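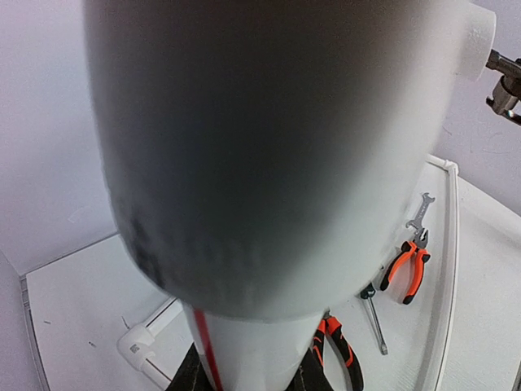
Family Recollections Project — workshop notebook
13th February

Entry 44, kept by Pramila Agarwal. Renu Gautam attended for the second half.

Recording transferred: Mrs Khurana on how her parents met. Reference 2477, both sides of the tape.

Her father was a clerk at Provia and ate his lunch on the station steps. Her mother missed her train and asked him the time. He gave it wrongly — five minutes slow — and she missed the next one as well. The wedding was in July of the following year.

The brother's account, already held, places the meeting at a cousin's house. Both versions are to be kept and neither corrected.

Speech is faint for about 5 minutes on side two. Renu to listen again before the transcript is typed.

Outstanding: spelling of Jodow, consent form, date of the wedding.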